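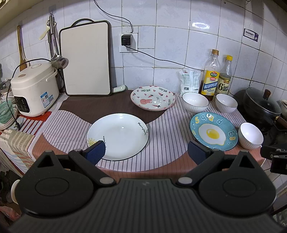

Stultmont Dry Beans, Box of Six Bags

Sold by Tradevik
In stock, sent from our store room at Pitside
Contents: six cotton bags of 500 g each
Price: see the price list for your region

Description

The Stultmont box contains six kinds of dry beans from the last harvest. The beans grow on the hill fields above Stultmont, where the summers are dry and the nights are already cool in August. They are cleaned by machine, then sorted by hand on a long table, and packed in plain cotton bags with a paper label. We add nothing to them.

Many customers buy dry beans only from a supermarket shelf, and there the bag often does not tell the year of harvest. With beans the year is important. A bean which is three or four years old can stay hard after a whole afternoon on the stove, and the cook thinks that she made a mistake. On each of our bags the harvest year is printed next to the name of the bean. We do not mix two harvests in one bag.

What is in the box

White kidney bean. Large, thin skin, keeps its form well. Good for salad and for slow dishes in the oven.

Brown field bean. Small and strong in taste. It makes a dark broth which you should not throw away.

Chung bean. This is a round, pale yellow bean, named for the Chung farm where the seed was kept for many years before it was sold to other growers. It becomes very creamy. If you buy the box for soup, begin with this one.

Black bean. Medium size. Please cook it separately, because the color goes into everything.

Speckled climbing bean. Pink and cream when dry. The pattern goes away in the cooking, and we are sorry about it every year.

Green flageolet. Picked a little before it is fully ripe and dried in the shade. The amount is limited, and when it is finished we put a second bag of white kidney bean in its place. In this case it is written on the packing slip.

How to cook

Put the beans on a plate and look for small stones. The sorting is careful, but a stone can have the same size and color as a bean.

Soak 300 g of beans overnight in plenty of cold water. It is enough for four people as a main dish with bread. In warm weather keep the bowl in the refrigerator. In the morning pour away the water, cover the beans with fresh water by the width of three fingers, and bring them to a boil. Let them boil strongly for 15 minutes, then turn down the heat until the water only moves a little. The strong boiling is necessary for all the beans in this box, and also if you will finish them in a slow cooker, which does not become hot enough on its own.

The cooking time after this is between one hour and two hours. The flageolet is the fastest and the brown field bean is the slowest. Taste several beans from different places in the pot before you decide, as one soft bean does not say much about the others.

About salt: you can put it in at the start. We did this for a long time at Pitside for our own lunches and the skins did not become hard. Tomato, vinegar and lemon are a different matter. Add these only when the beans are soft.

Cooked beans stay good in their broth in the refrigerator for three days. They can also be frozen, best in small portions and with the broth over them.

Storage

Keep the bags in a dry and dark cupboard. The cotton lets air through, so if your kitchen is damp, or if you had moths in your flour before, please move the beans to a jar with a tight lid. Cut the label from the bag and put it in the jar with the beans. After some 14 months the beans are still good to eat, but they need a longer soaking and more time in the pot.

The bags can be washed at low temperature. They become smaller in the first wash. Customers use them again for nuts, for loose tea or for bringing small potatoes home from the market.

Delivery

Orders leave Pitside two times each week. The box is heavy for its size and the driver will not always carry it up the stairs, so please write in the order notes if you live on a high floor. In December we send more parcels than in the rest of the year together, and the delivery can take one week longer.

You can also collect the box yourself at the Pitside store room. Choose "collect" at the checkout and wait for our message before you come.

Returns

Closed bags can be sent back within 15 days. For opened bags we cannot return the money, except when there is a problem with the beans. If they do not become soft after the time given on this page, write to us with the name of the bean and the harvest year from the label. Please tell us also if your tap water is very hard. Hard water makes the cooking longer, and a small pinch of baking soda in the soaking water often helps.

Questions from customers

Are the beans organic?
The fields at Stultmont are not certified. The growers do not spray the beans before the harvest to dry them. They are dried on the plant and afterward on racks under a roof.

Can I plant them?
Most of them will grow. We sell them as food and do not test them as seed, so we cannot promise how many will come up.

Can I choose the six kinds myself?
Not in the box. The single bags of 500 g are sold on their own pages, with the exception of the flageolet.

Is there gluten in the beans?
The beans themselves contain no gluten, but barley is cleaned on the same machine. We do not recommend them to persons with celiac disease.

Also from Tradevik

Stultmont pearl barley, 500 g
Split yellow peas, 500 g
Dried summer savory, small bag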